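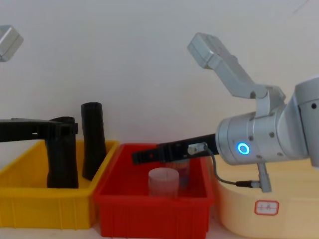 Fig. 4-1. Two plastic storage bins, side by side on the table.

4. FIRST START OF THE VENTILATION UNIT

This section is for the Brirnlow ventilation unit with heat recovery, wall model, together with the Maihi room controller. If you have the ceiling model, please use the separate sheet which is packed with the mounting rails. The electrical connection in section 3 must be finished and signed by your electrician before you begin.

Please read the whole section one time before you do the first step. Some steps need a second person for a short moment.

4.1 Before you switch on

1. Check that the free space in front of the unit is at least 600 mm. The front door must open fully, otherwise the filters cannot be pulled out straight.

2. Open the front door. Turn the two black knobs a quarter turn to the left and lift the door a little upwards before you pull it.

3. Remove the two transport wedges. One is under the heat exchanger and one is beside the supply fan. Keep them in a dry place, they are needed if the unit is moved to another house.

4. Turn each fan wheel with one finger. It must run freely and make no scratching sound.

5. Put in the filters. The finer filter belongs to the outdoor air side, the coarse filter to the extract air side. The arrow on the filter edge must point in the same direction as the arrow inside the housing.

6. Fill the condensate trap with clean tap water until you see a few drops leaving at the drain end. A trap without water lets air through, and then you will hear a bubbling noise in the wall.

7. Close the door and tighten both knobs by hand. Do not use pliers.

CAUTION: The edges of the heat exchanger are sharp. Wear gloves when you reach behind it. Children must not be in the room while the door is open.

Note: If the building is still under construction, do not run the unit. Plaster dust will block the filters in a few days and it can also pass into the exchanger, where it is very hard to remove. Damage from building dust is not covered by the guarantee.

4.2 Switching on and choosing the language

1. Switch on the supply at the isolator. The lamp on the unit becomes orange.

2. Wait until the lamp becomes green. During this time the bypass flap is moving to its end position and back, and you will hear a low humming. This is normal.

3. On the Maihi controller, press and hold the round key until the language list appears.

4. Choose the language with the arrow keys and press the round key again to confirm it.

5. Set the clock. The controller does not change to summer time by itself unless you have marked "Auto" in the clock menu.

6. Give the unit a name, if you have more than one in the house. Up to twelve letters are possible. Accents are not shown.

Note: If you choose a wrong language and cannot read the menu any more, hold both arrow keys together until the display goes dark. The controller will then start again from the language list. Your other settings stay as they are.

4.3 Setting the air volume

The air volume is set separately for supply and for extract. Your installer should have given you a paper with the planned values for every room. Please have this paper at hand. If you do not have it, ask for it — a setting made only by feeling is very often too high in the bedrooms and too low in the kitchen.

1. Open all room valves to the middle position.

2. In the menu, go to Service, then Air volume. The controller asks for a code. The code is 709.

3. Enter the planned value for supply air and confirm.

4. Enter the planned value for extract air and confirm. The two values should be the same, or the supply a little lower.

5. Close all windows and outside doors. Inside doors can be closed also, but the gap under each door must stay free.

6. Measure each valve with the flow hood and turn the valve plate until the value on the paper is reached. Start with the room which is furthest from the unit.

7. When the last valve is done, measure the first one again. It will have changed a little. Correct it and lock all plates with the small nut on the rear side.

CAUTION: In a house with an open fireplace or a stove that takes its air from the room, the unit must not be run before the chimney sweep has given permission. The extract fan can pull smoke back into the living space. A pressure switch is available from Fostaritz as an extra part.
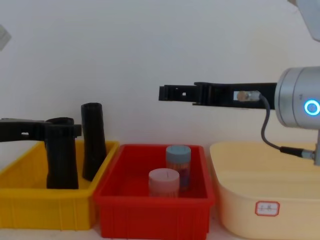
Fig. 4-2. Yellow, red and cream-yellow bins in a row.

4.4 The four speeds

The controller has four speeds. You can change between them with the arrow keys at any time, also when the menu is locked.

Away: For holidays or when the house is not occupied for more than one day. Only a small air change is kept.

Low: For the night, or when one person is at home.

Normal: The values you have entered in 4.3. All other speeds are calculated from this one, so please do not change the others before Normal is correct.

Boost: For cooking, showering and drying of clothes. After the set time the unit goes back to the speed it had before. The time is thirty minutes when delivered and can be changed under User, then Boost time.

Note: It is not useful to switch the unit off at night. The moisture from sleeping persons stays in the room, and in the ducts some condensation can form. If the noise is disturbing you on Low, look at section 7 first, where the silencers are described.

4.5 Summer bypass

In warm months the cool night air can go around the heat exchanger. The unit opens the bypass flap by itself when these conditions are met together:

- the outdoor air is cooler than the extract air
- the extract air is warmer than the comfort temperature you have chosen
- the frost protection is not active

The bypass is not an air conditioner. It will help to keep a house cool, but it cannot bring down the temperature of a room which has stood in the sun all day with open blinds.

To test the flap in winter, go to Service, then Test, then Bypass. Let it open and close once. In January you should not leave the flap open for longer than the test needs, as the supply air will be unpleasantly cold and the frost protection may stop the supply fan.

4.6 Messages during first start

101: The controller has no contact with the unit. Check the two-wire cable at both ends. The wires may be exchanged with each other without harm, but a loose screw is the usual cause. After tightening, switch the isolator off and on again.

Filter: The filter counter is not reset. Press and hold the right arrow key until the word disappears. You should do this also after each change of filters.

Door: The front door is not fully closed. Check that the lower edge is sitting behind the lip, then tighten the knobs again.

If another message is shown, write it down together with the serial number from the inner side of the door, and contact the service desk. Questions about parts are answered by Marilou Calimlim, questions about settings by Adelino Cordeiro.

4.7 Handing over to the user

Fill in the air volume sheet and leave one copy in the plastic pocket inside the door. Show the user how the filters are taken out, and let the user do it once alone. Lock the Service menu before you leave — the lock is found on the last page of the menu, under Access.

Section 4, revised September 2018. English text checked by Lorna Agbayani.
Continue with section 5, Changing and ordering filters.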